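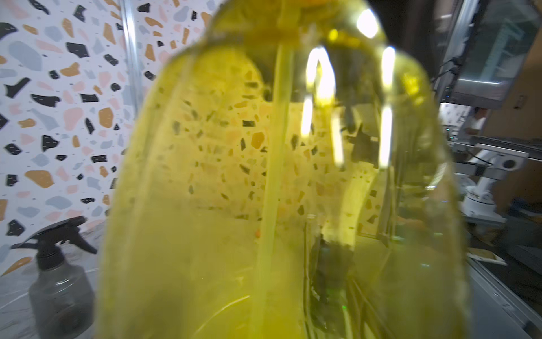

Susia asked in the morning if yellow bottles can go to the same shelf as the clear ones, and said that in April they became mixed two times.

01/06/2020. My answer is no. Yellow plastic goes to the Grinitz shelf, clear spray bottles stay on the table with the marbled top. I wrote new labels, 30 pieces, but the glue is weak on curved plastic. Will try the Lollex tape tomorrow.

Please write the date of filling on the shoulder, near the neck, and keep the seam free. Old number 364 is still in the list, I did not find this bottle. To check: do we have spare trigger heads in the drawer?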